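5. How the demonstrations were collected, and what they can be trusted to show

Most papers on learning from demonstration give one short paragraph to the collection stage and then move on to the network. We think this is the wrong way round. A policy copies what it is given, and what it is given depends a great deal on the person holding the controls, the cameras they were allowed to look through and the rules for throwing a bad attempt away. We therefore set out our own collection in some detail, including the parts we are not happy with.

5.1 Setting

All demonstrations in this section were made by remote control in the Stesent simulator, in a furnished room with a two-armed robot. The operator moved a pair of hand controllers, and the Cairns interface turned those movements into targets for the two arms. Squeezing a trigger closed the matching gripper. No demonstrations were given by pushing the arms by hand, as there is nothing to push in a simulator, and readers should be careful before comparing our figures with work on real arms. A person who leads a real arm by the wrist feels the door stick or the knob give. Our operators felt nothing at all.

The starting pool was 3,000 attempts. After filtering, 2,000 were kept for training. The filter removed attempts that ran past the time limit, attempts in which the simulator reported parts passing through one another, and attempts that the operator had marked as spoilt. This last rule is the one we like least. It is common practice, it is seldom written down, and it means that the set leans towards whatever the operators felt was tidy. A further 276 attempts were set aside for testing before any training was done.

5.2 What the operators could see

Each operator had a head view and one view from each wrist, and could switch between them at will. The head view is good for finding a door and poor for taking hold of its handle, as the arm itself is often in the way. The wrist views have the opposite fault. They show the fingers and whatever lies just past them, but give little help in judging how far away a small part is. Shadows help less than one might expect: in our renderings they have stepped, ragged edges, and on small round parts they can be mistaken for marks on the surface.

It has been claimed, for the Skernex collection tool among others, that a wrist camera removes the need for touch because the operator can see contact as it happens. We doubt it. In our logs, operators slowed down sharply in the last stretch before closing the gripper, often stopped, backed off and came in again from a slightly different side. That is how a person behaves when they are guessing. A policy trained on such data learns the pause and the backing off along with the grasp, and it repeats them even when its own position is already good.

5.3 Does the second arm matter?

Many tasks in the set need only one arm. The other is still recorded, and it has to be somewhere. Some operators parked it well away from the work, while others let it drift wherever their own resting hand went. We first treated this as harmless noise. It was not harmless — a policy trained on the full set put real effort into copying the drift, and on a few test attempts the idle arm knocked the frame of the door that the working arm was trying to open. Masking the idle arm during training cured most of this, but the mask itself needs someone to decide which arm is idle, and there are moments when two of us looking at the same log did not agree.

5.4 On single views as evidence

Figure 2 gives views from the collection. We include them with a warning. A single view of an open gripper near a knob is easily read as the start of a successful grasp, and papers in this field lean on that reading more than they should. Nothing in such a view tells us if the fingers closed on the part or missed it. The success rates we report rest on the state of the simulator at the end of each attempt, and a figure of this kind should not be given any weight in judging them. 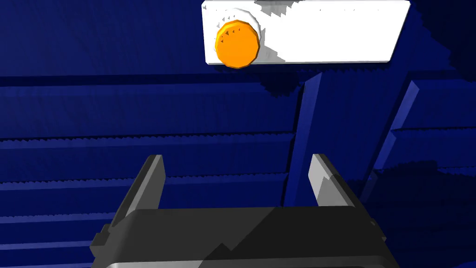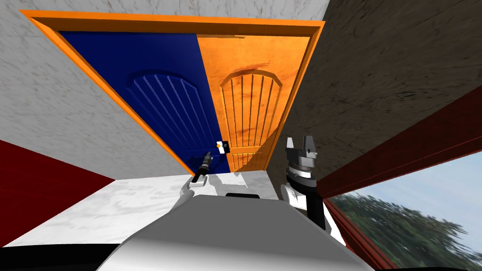
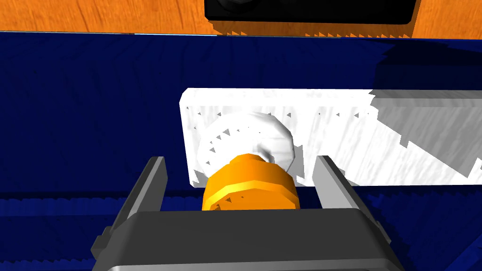
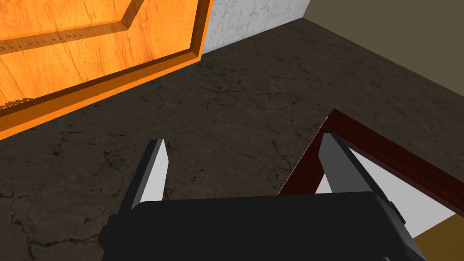

Figure 2. Simulated views from the demonstration room. First: open gripper, with an orange knob on a white panel beyond it. Second: robot's view of the two-coloured door, left gripper at the black lever handle and right gripper open. Third: open fingers either side of an orange-yellow part in front of the white block. Fourth: open gripper above the dark, cracked floor.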